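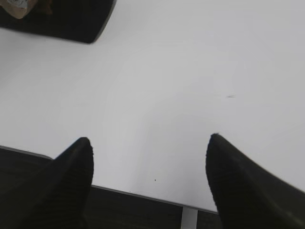
White top, dark block in the corner, one small smudge to the right.

I've had a white table for 2 years now, and I'd like to say a word in its defence. Everyone told me to buy timber. Timber hides crumbs, they said, and they were right, but I work at mine all day and I love a big pale surface with hardly anything on it.

Mine's a Taltura, $290 in the January sales, and my whole system is one damp cloth before breakfast. Specks show up the second they land — good! You wipe them and get on with it.

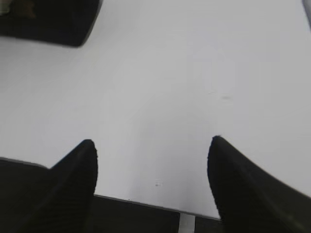 My sister reckons I've lost the plot, and that a table you can't leave the mail on is a museum piece. She may have a point (she has kids, I have a cactus).

Still, I'd rather have the bare patch in the middle and let the clutter live at the edges, in one corner if I can manage it.
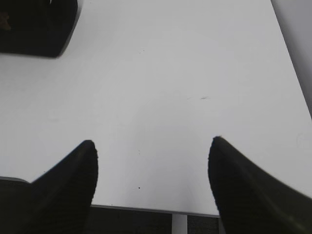
The front edge is where I slip up, mind you. Sleeves rub there, pens roll there, and grey marks build up until I get the bicarb out on a Sunday and go at it with the radio on.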